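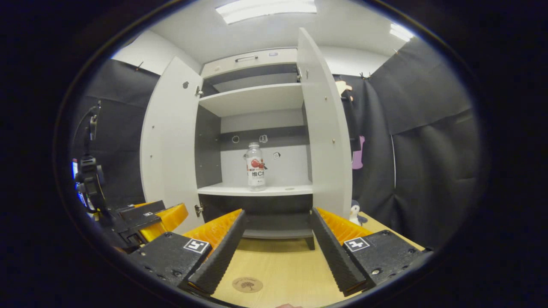 Figure 3. A small white cabinet with both doors open. The bottle stands on the middle shelf; two ring hooks hang from the dark band on the back panel.

4. Does the cabinet keep the table clear?

4.1 The claim and why we doubt it

Much of the advice on storage in small homes rests on a simple idea. Give a thing a place behind a door and it will go back there. The Turnby guide to shared kitchens says so in its first chapter, the Godby housing notes repeat it, and later writers have cited both as though the matter had been settled. We looked for the evidence behind these statements and found very little. The Turnby guide reports that residents liked their cabinets. Whether they put anything back in them is a separate question, and the guide does not ask it.

There is a second weakness in this work. Almost all of it treats "a cabinet" as one kind of object. A tall larder with deep shelves and a small unit that sits on a tabletop are entered in the same column, and the results are averaged. It seems unlikely to us that a person reaching for a drink meets these two pieces of furniture in the same way. We therefore kept to the small kind, of which Figure 3 shows one case, and we make no claim about anything larger.

4.2 What a small cabinet offers

The cabinet in Figure 3 has a drawer front with a slim bar handle at the top and shelving below it, behind a pair of hinged doors. It stands on a surface with a light wood grain. With the doors swung wide, it needs a good deal more of that surface than it does when shut, and we will come back to this point because the earlier papers leave it out. Their floor plans draw every cabinet closed.

A drink bottle with a white screw cap stands on the middle shelf, near the middle. Its label carries a red fruit graphic and the characters 维C (vitamin C). This case would be scored as a success under every scheme now in use. The item is upright, it is inside, and it can be found at a glance. Under the Godby scheme it would receive the full mark.

We are less sure that the full mark means much. One bottle on a shelf is the easiest storage problem there is. It blocks nothing, and any spot on the shelf would have done as well. A scheme that gives its highest score to this arrangement, and the same score to a shelf holding a dozen jars in a workable order, is measuring whether things are indoors, so to speak. It says little about whether the person has a system.

The ring hooks raise a different problem. Hooks on a back wall are usually counted as storage space in the literature, and makers count them too. In Figure 3 the two hooks carry nothing. One empty pair of hooks proves nothing at all, and a picture cannot say whether they were in use an hour earlier. Still, we would ask authors who add hooks to a capacity total to report how often they found something hanging there. We could find no paper that does.

4.3 Materials and coding

Our material consists of 978 still pictures of small cabinets, drawn from the Karakaya collection. The set used here is the version of 16 March 2024. Pictures in which the doors were closed were left out, as were those in which the shelves could not be made out. We had no contact with the people who used the cabinets and did not try to guess at their habits from what they owned.

Each picture was coded for 3 features: where the main item stood on its shelf (left, middle or right), whether it stood upright, and whether any hook, rail or drawer was visibly in use. A closed drawer was coded as "unknown". This last rule cost us a good part of the data and we think it was correct. The Gistine survey codes a closed drawer as "in use", on the grounds that people rarely keep empty drawers. That may be so, but it is a belief about people, and it should not be entered as an observation of furniture. The drawer in Figure 3 is unknown under our rule and in use under theirs, and the difference changes the total for the whole cabinet.

Two readers coded the full set separately. They agreed well on whether items were upright. They agreed poorly on position, mostly over items close to the middle. The bottle in Figure 3 is a fair instance. It stands slightly left of center, and a reader working quickly can defend either answer. We settled such cases by treating the middle as a wide band, and we note that a narrower band would have produced more "left" and "right" codes and a tidier looking table. Readers of earlier work may wish to ask which band was used. The papers seldom say.

4.4 Results

Items stood upright in most of the pictures. This matches the earlier reports, and we do not dispute it. What we dispute is the credit given to the cabinet. Bottles and jars are made to stand up. They stand up on tables, windowsills and floors. To show that the cabinet contributes something, one would need a comparison with the same kinds of items left in the open, and when we made that comparison on a subset of 300 pictures we found no difference worth reporting.

Position was more interesting, though weak. Where a shelf held a single item, that item was more often coded as middle than as left or right. The Gistine authors read this pattern as a sign of care. A person who places a thing in the center, they argue, is thinking about balance and display. A duller account fits just as well. When both doors are open, the middle of the shelf is the part with the clearest approach from either side, and the hand goes there. No idea of display is needed. Our data cannot separate the two accounts, and neither can theirs.

Hooks were visibly in use in a minority of the cabinets that had them. We hesitate to go further. Small items on hooks are easy to miss against a dark background, and our readers reported low confidence on exactly these pictures.

4.5 The space in front

The most neglected part of a tabletop cabinet is the patch of table directly before it. Doors need room to swing, and an item taken out has to be set down somewhere. If the patch is kept free for this purpose, the true footprint of the cabinet is the box plus the sweep of its doors. By this reckoning several of the units praised in the Turnby guide as space saving save none. They take the clutter off one area of the table and reserve another so that the clutter can be reached.

There is a reply to this, and we take it seriously. Space reserved for a door is only needed now and then, and a shut cabinet gives it back. That is true on paper. In practice, things put down in front of a closed door tend to keep it closed, and the contents are then used less. We saw arrangements that suggest this in the wider collection, but our own selection rule removed them, since we kept only cabinets with open doors. It would be dishonest to build an argument on pictures we had thrown out. We mention the problem here so that the next study can be designed around it.

4.6 Limits

The set is uneven. Small white cabinets are well represented, and darker or older furniture hardly appears. The pictures show single moments, so that nothing in this section bears on how long an item stayed where it was, or who put it there, or whether it was ever put back. The claim we began with is about returning things to their place. A study able to test it would have to follow the same shelf over time, and ideally through a month such as May, when many shared households change tenants and habits have to be formed again.

We also accept that our coding is blunt. A single bottle on a middle shelf and a carefully arranged tea service can receive identical codes. We complained of this in the Godby scheme and have cured it only in part. A fourth code for crowding was tried and dropped after the readers failed to agree on what counted as crowded. The unused code sheet is kept with the data for anyone who wants to try again with a better definition.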